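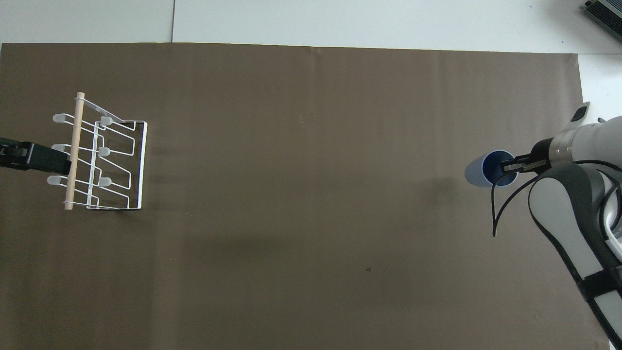 Figure 1. Head camera view of the workspace: wire rack on the left, blue cup held by the right gripper.

Placing Cups on a Wire Rack: Grasp Checking and Placement Planning for a Two-Arm Robot

Ornella Greco
Final project report, 7 September 2025

1. Aim

The aim of this project was to write the software that lets a two-arm robot pick up a plastic cup and place it on a drying rack without a person correcting it. The arms and their low-level controllers were already in the Taltville teaching lab. My work covered three parts: finding the rack hooks in the camera image, checking the grasp, and planning the placing motion.

2. Finding the hooks

Thin wire is hard for a depth camera. In my first tests in July most of the rack was missing from the point cloud, and what was left moved from one reading to the next. I stopped using depth for the rack and worked from the colour image only. The rubber tips on the hooks are small but they have a fairly steady shape, and the brown paper on the table gives better contrast than the white surface did.

I labelled 300 images by hand and used them to train a small keypoint network. The tips are light grey and the wires are white, so the network sometimes marked a bend in the wire as a tip. Fitting the six tips to a known pattern of two columns removed most of these false marks. The fit also fills in a tip when a gripper is in front of it, as long as the rest of the column is visible.

3. Checking the grasp

The gripper holds the cup by the rim. A rim grasp leaves the cup free to swing between the fingers, so the angle at the moment of closing can't be trusted later on. After each lift the program holds the arm still, fits an ellipse to the rim and works out the tilt. If the tilt is more than 20 degrees from the planned value, the placing pose is worked out again from the measured one.

4. Planning

The planner is a standard sampling planner with a 5 mm margin around the rack model. With one arm this was simple. With two it failed often, as the left gripper's resting pose was too near the hooks and the planner treated it as a fixed obstacle. I added a step that plans for both arms together — slower, but it found a path in cases where the first version gave up. The cable near the right gripper is not modelled at all. I limited wrist rotation instead, which rules out some good poses.

5. Logging

Each attempt is saved with its images, joint positions and planner messages. The log held 1,222 attempts when I stopped collecting. I wrote a short viewer called Patari to step through them, and most of the faults described above were found with it.

6. Remaining problems

The hook detector has only been trained on one rack. Hard shadows from the arm still shift the ellipse fit, mainly on the side of the cup facing away from the light. The joint planner should also be given a time limit, so that it returns its best path so far when a search runs long.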